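Equipment planning for shelf-handling robots

Equipment planning for shelf-handling robots is the work of deciding what to buy, when to buy it and how much money to set aside before a library, archive or storeroom brings in a machine to move things on and off its shelves. It covers the arm and its base, of course, but also the gripper, the cameras, spare parts, staff time and the many small purchases that tend to turn up later (cables are a famous one).

Scope of the budget

Buyers new to the field often begin with the price of the arm and work outward from there. The planning guide written by Yevdokiia Stetsiuk for the Willow reading rooms suggests starting at the shelf. Her guide asks staff to write down the depth, height and lighting of every bay, and then the kinds of things kept in it, since a gripper that suits a row of matching books may be a poor choice for thin boards or wide boxes. At Willow this survey covered 66 bays and took most of November, and it changed the order quite a bit – a second set of fingers was added and a taller base was dropped.

Mixed shelves usually cost more to plan for than uniform ones. Books, boxes and flat upright pieces may all share one dark compartment, and the fingers have to fit in among them. 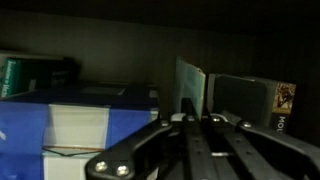 Grippers and spare parts

Parallel-jaw and scissor-type grippers are both common choices for shelf work. Linkages, screws and finger pads are normally listed on a line of their own, apart from the gripper itself, so that a worn part can be replaced without a fresh round of approvals. Wafula Mosoti, who drew up the Kinyua storeroom plan, set aside 22 percent of the hardware budget for spares and tooling, a share that later plans in the same group of storerooms have mostly kept.

A wrist camera is generally priced together with the gripper, and it is well worth asking how it copes in poor light. Some buyers add a small lamp, while others pay for better lighting in the room, which the human staff tend to enjoy too!

Trial periods

Many suppliers will lend equipment before a sale. The Nendolley plan called for a 30-day loan and about 400 practice picks, using the buyer's own shelves and everyday stock. Skollaleo, a leasing firm, takes part of the loan fee off the final price if the order goes ahead.

See also

Leasing of automation equipment
Robot end effectors
Shelf survey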